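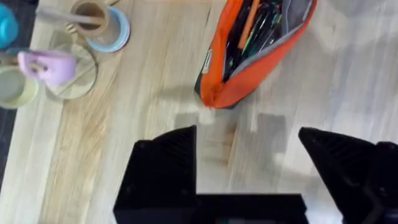 A reader in Lomwood wrote to us after the first edition that she had taught for 20 years and had never once been shown how to put away a pencil. She had been shown how to plan a lesson, how to mark a stack of essays and how to speak to a worried parent, she said, and all that time her pens had lived in a heap at the bottom of a tote bag with the orange peel. Could we please, she asked, begin further back?

So we have begun further back. If you used the earlier edition of this book, you will remember that Chapter 4 opened straight away with desk drawers, which was really starting in the middle, and we are grateful to have been told so (kindly, and in very nice handwriting!). Drawers have been moved to the next chapter, shelves have gone where drawers used to be, and we start with the smallest piece of storage most of us will ever own, the pencil case.

Chapter 4
Small Containers: The Pencil Case and Its Contents

What you will learn in this chapter

How to tell a soft case from a rigid one in everyday use, and which suits which kind of work
How to sort writing tools by how often you reach for them
How full a case can be before it stops being useful
How to empty, clean and repack a case in one sitting

Words to know: pouch, gusset, lining, pull tab, daily tool, guest tool

4.1 Why start with something so small?

A closet takes a weekend, and a kitchen can take a good deal longer than that if you stop to read the old recipe cards, as we always do. A pencil case can be finished before your coffee is cold. Everything you will do later in the big rooms you can practice first on a tabletop with a zippered pouch in front of you: taking it all out, looking at it, deciding, cleaning the empty space and putting back what belongs. If you make a mistake, you have misplaced a highlighter, and the world goes on.

There is also the matter of color. A soft fabric case in a bright shade like orange is easy to find in a dark backpack, and it stands out well against a pale wooden table when you are clearing up at the end of the day. A gray lining is pleasant in its way too, as it doesn't show pencil dust very much, although you should still shake it out from time to time. We have both kinds at home, light linings and dark ones, and we will admit to preferring the gray.

4.2 The bundle problem

Most of us pack a soft case by pushing pens in until the zipper complains. A pouch will let you do this for quite a long while, much longer than a tin would, and that is part of its charm and also the trouble with it. When dark pens lie close together, black beside deep green beside black again, the hand goes in and comes out with the wrong one. You try it on a corner of paper, put it back, and go in again. An orange pen in the same bundle you will find at a glance.

We use what we call the Brurncombe sort, after the summer school where we first tried it out with a very patient group of adults. You lay everything on the table and make two rows. Daily tools are the ones you have written with this week. Guest tools are all the rest, including the pen from the dentist and the marker you are saving for something special. The daily row goes back in the case, and the guests go in a jar, where they can be visited.

If your case has a cloth tab with a label on it, you may like to write your initials there in laundry pen. Some labels take ink badly, so test one corner.

4.3 Before you read on

Fetch your own case, or the bag or mug that does its job, and set it on a clear table. Open the zipper all the way to the end. Have a damp cloth nearby and a sheet of scrap paper for testing pens. Please don't throw anything out yet, even the ones you are sure about. Section 4.4 starts with everything laid out in front of you, and we will take the pens first and come to the erasers after that.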